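Ticket: Rent register lookup drops suites when a building has two street addresses
Product: Fenis (tenant-run rent history lookup)
Status: Resolved, one follow-up open
Opened: 1/20/21

Reported problem

First of all, I love this tool. Our tenants' association has been using Fenis to get ready for the housing bylaw hearing, and for the first time people on my floor can see what their suite rented for before they moved in. It's changed the whole mood in the laundry room!

Now the trouble. Our building is Macapagal Court, a corner lot, so it has a front door on one street and a side door on the other. The city lists it under both addresses. When I type in the front address I get 242 suites. The building has 300. When I type in the side address I get nothing at all, just the grey "no record" bar. The missing suites are all in the side wing, and those are the tenants who got the renovation notices, so they're the ones who most need their history in hand.

What I tried before writing in:
- logged out and back in
- a different browser (same result)
- spelling the street type in full and as a short form
- searching by the landlord's company name, Skistano, which brings up the building but still shows 242

Reply from support

Thanks so much for this, it's a terrific report and the suite counts saved us a good hour of poking around. Could you tell us whether the side wing shows up if you search by suite number only, with the address box left blank? Pick any one you know. Also, please check which copy of the register you're on. It's printed in small type at the bottom of the results page and will say either "city file" or "merged file".

Reporter

Just tried it. Suite number only brings up a side wing suite straight away, with its full rent history going back to the first lease. So the data is in there! The small type says "merged file".

Support, working notes

Great news, that rules out the worst case. The records came across from the city and they're sitting in our copy. The fault is in how the two addresses get tied together.

Some background for anyone reading along later. The city's register has one line per suite, and each suite belongs to a "civic address". Corner buildings can have two of those. Each night we run the city file through a matching step called Justach, which is meant to notice that two civic addresses share a land parcel and group them as one building. When it works, a tenant can type in either address and see everybody.

Steps taken:
1. Pulled the raw city file for the parcel. All 300 suites present, split across the two addresses.
2. Ran Justach by hand on that parcel alone. Grouped properly, 300 suites under one building. Lovely.
3. Ran the full nightly job on the test server. Back to 242.
4. Compared the logs from steps 2 and 3. In the full run the side address is read, put in the waiting list, and then never picked up again.

So a single parcel works and the full city does not. That smelled like a limit somewhere, and a limit is a nice thing to find because you can generally fix it the same day.

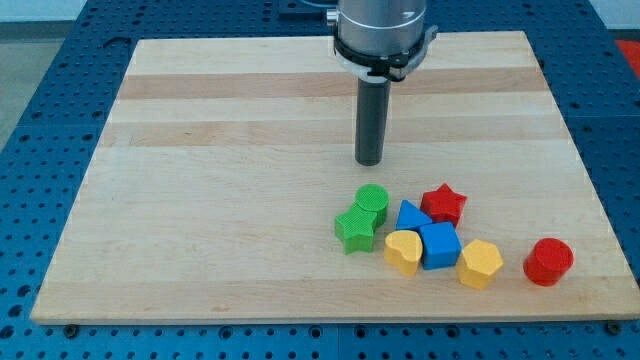
The waiting list was next. Justach holds unmatched addresses there until it reaches the parcel they belong to, and then it's meant to go back for each of them. I've explained it to our newer helpers like this: think of a rounded finger pointing straight down at a big wooden board, with a cluster of coloured blocks close by. The finger is the matching step, the blocks are the addresses waiting their turn, and if it only ever comes down on open wood then the blocks stay where they are. Our finger was landing beside the side address every single night. The list was set to let go of anything that had waited longer than 30 seconds, and in a full run the parcel for Macapagal Court comes up well after that.

5. Raised the wait on the test server so addresses stay on the list until the job ends. Full run gives 300. Both addresses find the building.
6. Checked 4 other corner buildings that had looked fine. Three unchanged, and one picked up suites it should have had all along. Good catch by our reporter, even if by accident!
7. Pushed the change to the live site and re-ran the nightly job.

Reporter

It works!! Front address, side address, company name, all of them show 300. I printed the side wing histories and slid them under doors before supper. One neighbour found that her rent jumped between leases by far more than the yearly guideline, and she's now signed up to speak at the hearing in February. She has never spoken at city hall before and she's already on her second draft.

One small thing while I'm here. The printout puts the suite number at the bottom of the page in tiny letters. Could it go at the top? Some of our older tenants had to hunt for it.

Support

That made our day, please wish her luck from all of us. And yes to the suite number. I've opened a follow-up for it, and we'll make the type bigger as well. It may take up to two weeks, as the print layout is shared with the French version and both need checking.

For other associations: if your building sits on a corner and your count looked low, search it again now. You don't need to clear anything or log out. If it's still short, add a note to this ticket with both civic addresses and the number of suites you expect, and we'll run your parcel by hand.

Marking this one resolved. Follow-up on print layout stays open.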